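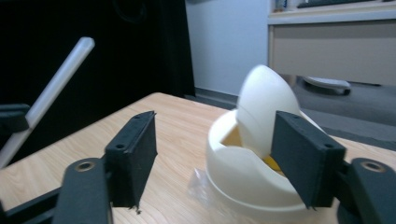 According to Agustina Gallardo, a gripper made at home should first be judged by how gently it closes, and only after this by how strongly. The remark is often repeated among builders of the Sosus, a hand-held two-finger gripper which was developed in the shared workshop at Rollwood.

The Sosus has two black fingers, each ending in a flat rectangular pad with a textured surface. The fingers are moved by linkage bars. The complete tool weighs 418 grams without its cable. It is held in one hand, and the same fingers can later be mounted on a small arm called Himon.

Construction

The design was drawn by Kamlesh Bansal and changed two times. In the first version the pads were smooth, and light plastic objects slipped out when the tool was turned. The second version received the textured pads, which are fixed with small bolts and can be replaced in a few minutes.

Use

The usual test objects are household things and toys with a rounded shape, among them an egg-shaped container with a lid. Letay Chala wrote the first instructions for builders in February. They advise to clean the pads often, as loose fibers collect at the lower edges.

See also: Himon (robot arm), Vlachou linkage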